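Henk Van Rooij
Still not sold on bread boxes. Everyone at the Rirwood swap swears a loaf keeps longer in one. Longer than what? A paper bag on the counter? Has anyone checked?

12 replies · 17 likes

Mine is plastic, cream with a smoky brown rolltop, and it has a chip at the bottom front corner. I'm told the chip is "character." At a yard sale it would be a dollar off.
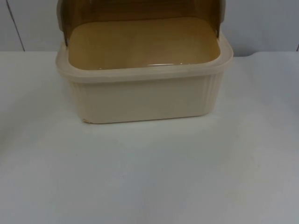
My sister wants it out on the counter 365 days a year. We eat bread maybe 80 of them — the rest of the time it's a very wide paperweight.

3 shares · 17 likes

I'll give it until October. One loaf in the box, one in its bag, same shelf. If the bag wins, the box goes back to the swap.

4 replies · 1 share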